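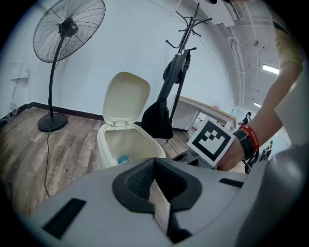 # Gronley 46 pedestal fan

The Gronley 46 is a floor-standing fan for bedrooms, home offices and small shops. It is sold by Lenwood and comes in black or white. The stand is the same for both colours.

## What it does

There are three speeds, chosen with a dial on the back of the motor housing. The lowest is meant for sleeping and the highest will move air across a large living room. The head tilts by hand and holds its angle without a clamp. Oscillation is switched on with a pull knob and can be left off if you want the air in one place.

The fan does not cool the air. On a hot evening it works best near an open window, pointing into the room, with a second window or door open on the far side. During the day, with the sun on the glass, keep the window shut and aim the fan at where you sit.

## Specification

| | |
|---|---|
| Head diameter | 46 cm |
| Power | 54 W |
| Speeds | 3 |
| Plug | UK three-pin |
| Guarantee | 2 years |

## Assembly

The stand, head and grille are packed separately. You will need a cross-head screwdriver, not supplied. Allow around 20 minutes.

1. Fix the pole to the base with the bolt and washer.
2. Slide the motor unit on to the pole and tighten the collar.
3. Fit the rear grille, then the blade. The blade nut has a left-hand thread, so it tightens anticlockwise.
4. Clip on the front grille and do up the safety screw at the bottom.

Do not plug the fan in until both grilles are on.

## Cleaning

Unplug first. Dust can be brushed off the grille with a dry paintbrush. Once a season, take off the front grille and wipe the blade with a damp cloth – no solvents, as they cloud the plastic. The motor is sealed and needs no oil.

## Spares

Blades, grilles and blade nuts are kept in stock. Quote part 257 for the safety screw, which is the one people lose. Fans bought before September 2023 have a different collar, so check the label under the base before ordering. The older Nulen blade does not fit.

## Delivery and returns

Delivery is free to mainland addresses. Unused fans can be returned within 30 days in the original box. For trade orders, contact Aurel Costache at the Lenwood sales desk.

Page updated 9 April 2025.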